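September, first thing, second mug of tea

Garment bench. Continuing from the last entry, which ended with me writing "finish trousers tomorrow" and then underlining it, as if that had ever helped.

Job is still the fold sheet for the Tumville wardrobe store. They want one page that says how every kind of garment goes on the shelf, so that whoever unpacks a hamper in the dark at the back of a hall can do it the same way as whoever packed it. Shirts done. Knitwear done, after a fashion. Trousers have now taken longer than the other two put together, and they are only two tubes joined at the top.

Cloth on the bench is the tile-pattern one, diamonds with pink flowers and blue stars and the beige scallops. Desmond objects to it on taste. I have pointed out that the diamonds give you a diagonal to look along, and that the plain sheet we had before slid off if you breathed near it. He says he'd rather chase a sheet. Noted, with thanks.

Working piece is anything yellow from the rail. I picked mustard to start with: it shows every crease, and nothing on the cloth is anywhere near as loud.

Method as it stands:

1. Waistband to the left, legs to the right, lying sideways along the bench. Shake first. Properly.
2. Bring one leg over the other, lengthwise, and match the hems.
3. Smooth from the waist out towards the cuffs. Never the other way, or you push all the slack up into the seat and then have to pretend you meant it.
4. Fold in half, hem to waist.
5. Fold again into thirds if it is going in a hamper, leave it if it is going on a shelf.

Step 2 is where it all goes wrong. The top leg behaves and the bottom one wanders off.

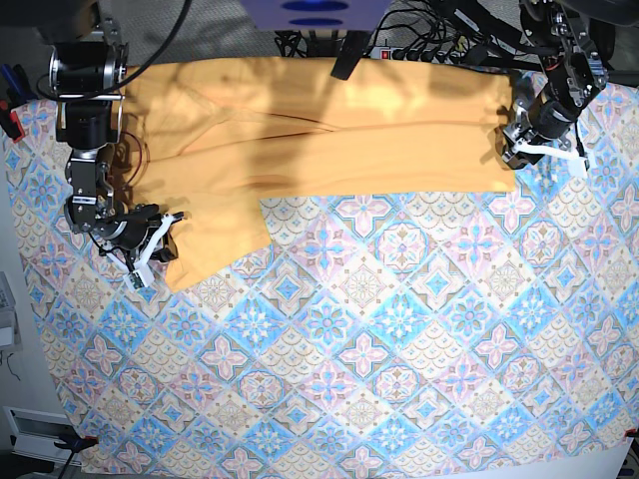

I had three goes at writing a sentence for the wandering leg. "Ensure legs are aligned" is what the old Sadeghi sheet says, and look where it got them. Present wording: "Find both hems before you fold anything. If you can only see one, stop." Trinity read it and said it sounded like advice for crossing a road. Keeping it.

Other trouble is the turned cuff. If a cuff has bent back on itself it goes through every fold after that and comes out as a lump in the middle of the stack, and the stack leans. Added to step 1: flatten cuffs with the side of the hand. Not the palm. The palm drags.

Mid-morning. Desmond came through with the Lunier hangers and asked why we don't just hang the trousers. Explained about the rail. He asked what was wrong with the rail. Explained about the rail again, with gestures. The hangers are now on the floor under the bench in their box, where they will stay until one of us trips over them, and then there will be a discussion.

Creases: spent far too long on these. There are the ones you put in and the ones that arrive by themselves. A soft crease across the leg will mostly press out under the weight of the stack, if the stack is left alone. A hard one along the fold line is there until someone finds the iron. The Cliltent people (their hampers, our contents) have asked for "no visible creasing on arrival", and I have written back asking whether they have met trousers. Draft only. Trinity has taken it off me to make it polite.

Catalogue number for the sheet is 3134. I had it down as 1247 on the front page of this notebook, but that is the knitwear sheet. If anyone has already written 1247 on a trouser label, own up and peel it off.

After lunch. Tried the lift test, meaning pick the finished fold up by the middle and see whether it holds together. It's a mean test, but it is what happens in real life: someone reaches into a hamper, gets hold of whatever is nearest and pulls. A tight fold droops at both ends and keeps its shape. A lazy one comes undone and hands you a leg. Mine were mixed. I blame lunch.

Trinity's folds are better than mine. Asked what she does differently and she said "nothing", then did it again perfectly while looking out of the window.
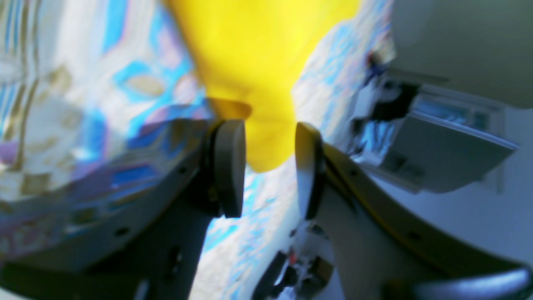 Do we pin the fold for travel, or leave it loose?

Leave it loose. Pins mark the cloth and then get lost in the hamper, and they always turn up in someone's thumb. If a stack needs holding, tie it once round with cotton tape and put the knot at the side.

Tape is in the second drawer, under the chalk. There are 50 metres on the reel according to the label, and rather less according to Desmond, who has been using it to tie up beans.

Still to do:

- Shorts. Do they count as trousers? Desmond says obviously. Trinity says obviously not. Separate line on the sheet, then.
- Anything with braces attached. Putting this off.
- Redraw the step 2 diagram so it stops looking like a pair of fish.
- Move the hangers.

Late afternoon. Fold sheet version 2 typed and stuck to the cupboard door for comments. First comment, in pencil, in Desmond's handwriting: "what about the rail".

Finish trousers tomorrow.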